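Thread: Gripper slips on thin steel rims (home arm build)
Section: Arms and end effectors

flodulport_6
Single arm, two-finger gripper, dining table in the living room. Task is picking up stainless dishes by the rim. The deep bowls hold. The shallow dish rotates in the fingers once it clears the table. Controller is a Mestidow board, firmware 859. Already raised the grip current, no change.

rurholm
More current won't fix it. You have a line contact on a polished edge. Put 2 mm silicone on the fingertips.

ktorque
Disagree. Padding hides a bad approach angle. Come in square to the rim and bare fingers will do.

rurholm
Square to the rim still leaves the weight out to one side. It will pivot.

Siu-ming Lam
Both matter. I'd check wrist pitch first, it costs nothing. How far past the rim do the fingertips go?

flodulport_6
8 mm. Any deeper and they touch the table on the flat dish.

ktorque
Then tilt the wrist. Post the setup.

flodulport_6
Head camera for the first three, wrist camera for the last.

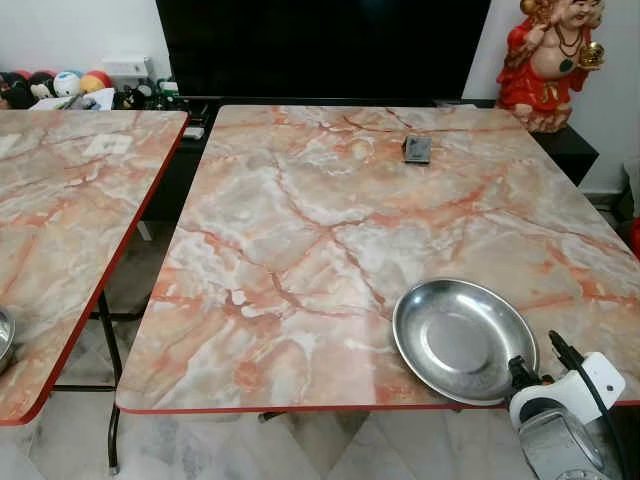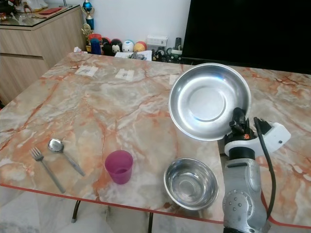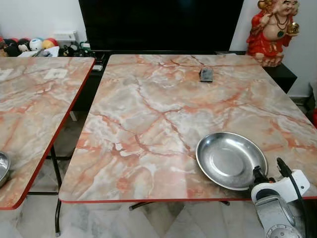
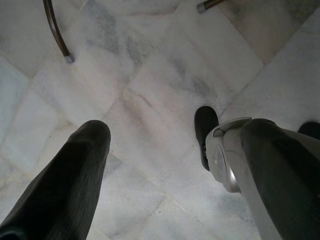 Fourth picture: both fingers from the wrist camera, over the floor tiles.

Siu-ming Lam
In the second one the bowl is held by the rim and tilted. Log the wrist angle there and start the dish from that.

rurholm
Still say silicone.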